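Notes for the Clesiter shop-floor talk, 2020-06-16
Ilgın Işık

Slides on, mic check, water within reach. Say hi to the people in the back row, they always sit there.

OPENING

Start with the packing bench. I worked at one for seven years before I ever had the word "automation" in my job title, so I'm going to talk about it like a person who packed boxes. Stationery kits, mostly! Pens, erasers, tape, a little stapler that never wanted to lie flat. You stand there, you reach, you drop, you close the lid, you slide it along. By lunch your hands know the job and your head is somewhere else completely, and I liked that more than people expect.

So when Ersoy told us that arms were coming to two of the benches, my first thought was about my radio. Would they let me keep the radio on? (They did. Pause for the laugh, if there is one.)

SLIDE 2 — WHAT WE WERE TOLD

Keep this short. We got one meeting and a handout. The handout said no jobs would go, and the meeting said the same thing a bit less firmly. There were 26 of us on packing then. I want to be straight with this room: 26 people heard two slightly different promises, and that's where most of the trouble came from. The machines hadn't even been unloaded yet.

If someone asks what I'd do differently — write the promise down once, read it out word for word, and let people take it home.

SLIDE 3 — THE FIRST MONTHS

The arms arrived in September. Urnov did the install, and their people were nice and very patient and talked to our supervisors nearly the whole time. The packers stood behind the tape and watched. I remember the one question we all had, which was who do I call when it stops, and the answer was a phone extension that rang in an office with the door shut.

It stopped a lot. On a bad shift I logged 58 stops. Most took less than a minute to clear, but think about what that does to your day. You used to have a rhythm, and now you have a thing that taps you on the shoulder every few minutes. People went home more tired than before and couldn't say why, because on paper they were lifting less.

Tell the story about the tape rolls here if time allows. Skip it if the Borkell people are running late with their part.

SLIDE 4 — TEACHING IT

OK, this is the bit I love, slow down here.

After the winter we changed how the picks get worked out. The packers do it now, by hand, at the bench, with a tool that has the same sort of fingers the arm would have. You hold it, you go and get the thing, and you find out pretty fast how much your own hands were doing for you. I'd packed thousands of small round things in my life and had never once thought about which end I came in from!

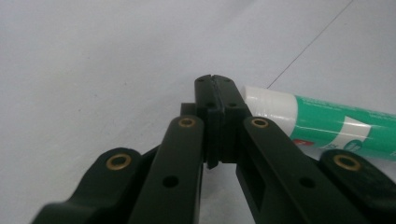
Slide 4: hand-held gripper, fingertips nearly closed, capped tube just to the right.

Leave it up for a bit and let people look. Ask the room: where would you grab it? Cap end, middle, straight down, from the side? You'll get four answers and an argument, and that argument is the job now. Round things roll. Caps come off. A packer knows that from years of chasing them across a bench, and when we put packers in charge of the picks, that knowledge finally had somewhere to go.

Mention pay. Don't let me skip it. Teaching shifts are paid at the higher grade, for the full shift, and it took a good deal of pushing to get there. If you ask people to hand over what they know, pay them for it.

SLIDE 5 — WHAT'S STILL NOT RIGHT

Breaks. We moved to 60 minutes on teaching and then a swap, because holding a tool steady like that gets you in the wrist and the thumb. Some of us want shorter. I want shorter.

Noise is better on the far side, worse by the door. Chat is down too. With the benches spread out you can't talk to the person next to you, and I miss that, and a couple of the older hands miss it a lot more than I do.

QUESTIONS

Take the back row first. If the numbers question comes up, send it to the Ersoy table, they've got the sheets. Leave the handouts by the coffee on the way out.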